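本网站使用 Cookie 改善浏览体验。继续浏览即表示您同意我们的使用方式。 [接受] [设置]

Zellau 项目进展报告(第二期)
致:Wurkura 基金项目办公室
课题:腕部相机视角下的夹爪自校准方法

贵方上次来函,希望我们少写展望,多写做成了什么。照办,所以这份报告比上一份短。

一、方法现状

申请书里的设想是:机械臂不靠标定板,只凭腕部相机看到的自己的两根手指,推算相机与夹爪之间的偏差。手指总在视野里,形状已知,又不会请假,按理说是最好的参照物。

思路没有变,实现换过两遍。第一版靠提取手指轮廓,遇到深色背景就把桌沿外的地面也认作手指,估出来的夹爪宽得可以搬冰箱。第二版改为先学手指在各开合位置的外形,再与当前图像比对,稳定得多。目前使用的是第二版,内部代号 Toft,没有含义,只是当时文件夹就叫这个名字。

二、结果

在白色桌面上,Toft 连续运行 20 轮,每轮从不同高度和角度起步,其中 8 轮一次收敛,其余需要二次修正,有 2 轮修正后仍未达到要求。申请书承诺的是“绝大多数一次收敛”。我们重读了这句话,认为当时写得很有气势。

未达标的两轮都发生在手指合拢的时候。两指并紧后,中间只剩一道窄缝,算法倾向于把它们当成一个整体,左右位置因此失去约束。张开状态下没有出现这个问题。

单次校准耗时约 10 秒,比用标定板快,前提是不计入我们盯着屏幕等它改主意的时间。

三、遇到的困难

白色桌面原本是为了省事选的。省事是真的,代价是背景几乎没有纹理,手指边缘又略微发虚,匹配程序便在一片白色里自信地漂移。桌上放一件带网孔面板的物体后情况有所好转,但细密的小孔又会引来大量重复的特征点。目前的折中办法是降低背景权重,只在手指边缘附近取样。

Wikex 平台的日志格式在本期内更新过一次,旧数据需要转换。转换脚本已写好,花的时间超出预算,这一项请在财务附表里以平常心看待。

四、合拢姿态的补充工作
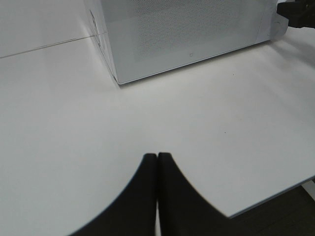 本页最后修改:2018年6月15日

两指几乎贴在一起、没有夹东西,大片白桌面,远处一个白色带网孔的箱体:对 Toft 来说,这类画面最考验人。右指的指尖看上去比左指略高一点,单凭图像分不清这是透视、装配误差,还是两者都有。我们打算把指间窄缝作为单独的特征加入模型,让算法至少知道自己有两根手指。

五、下一步

九月之前完成三件事:加入窄缝特征并重跑全部轮次;在有纹理的桌面上做对照;把合拢与张开两种姿态的误差分开汇报,不再用平均值替前者遮丑。

人员和设备没有变动,不申请追加经费。如贵方愿意把“绝大多数”改成一个具体数字,我们也同意,只希望在重跑之后再填。

附表一(轮次记录)和附表二(支出明细)另行寄送。

分享 8 | 评论 2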